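Cistside Robotics Club
Progress report to the Zaken Fund, second reporting period
3 December 2025

Summary

The club has completed the first half of the work covered by the grant. Enrollment is 16 students, all in grades nine through eleven. The arm project is on schedule. The programming unit is two weeks behind the plan we sent in March, and the spring demonstration at Portela Library has been confirmed. We have spent less than planned on motors and more than planned on filament and cables.

Work done this period

Students finished printing and assembling the parts for the small arms. Most of the printing was done after school on the club's own printers. A number of early links cracked at the screw holes and had to be printed again with thicker walls. The changed files are saved in the shared folder so next year's group can start from them.

Each team wired its own servos and wrote a short calibration routine that moves every joint to its limits and back. This took longer than we planned. Several servos had been assembled with the horn a few teeth off center, and teams had to take the joints apart and start over. We have added a centering step to the build guide — it should have been there from the start.

In November the teams moved on to the pick and place task. The goal is to take one wrapped candy out of a bowl and drop it in a mug. We chose candy because it is cheap, light and uneven in shape, and the twisted ends give the gripper something to catch on. Students write the arm positions by hand first and then try recording them by moving a second set of joints.

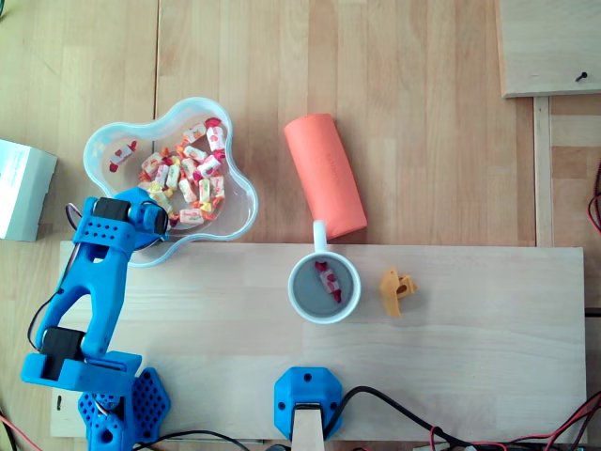 Results so far

The teams logged 300 attempts at the candy task in November. An attempt counted as a success only if the candy ended up in the mug with no help from a student. By that measure, 86 attempts succeeded. Most failures were at the pickup, when the gripper closed above the candy or pushed it against the side of the bowl. Drops on the way to the mug were less common.

Students keep their own logs, and the quality varies. Two teams write down the cause of each failure. The others mostly record pass or fail, and we are working with them on this.

Budget

Motors came in under budget after Horkari gave us its school price. Filament is over budget due to the reprinted links. We also bought longer cables and extra boards for mounting the arms, which were not in the original plan. We ask to move the unspent motor money to the filament and supplies line. No change to the grant total is requested.

Problems and changes

The room is available to us only two afternoons a week, and setups have to be put away each time. Arms that are moved need to be recalibrated, which takes up part of every meeting. Fixing each arm to its own board has helped.

Next period

Teams will finish the candy task and then pick a second object of their own. We will catch up on the programming unit in January by dropping the planned session on case design. The library demonstration will use the arms that are running most reliably at that point, and a final report with full spending figures will follow.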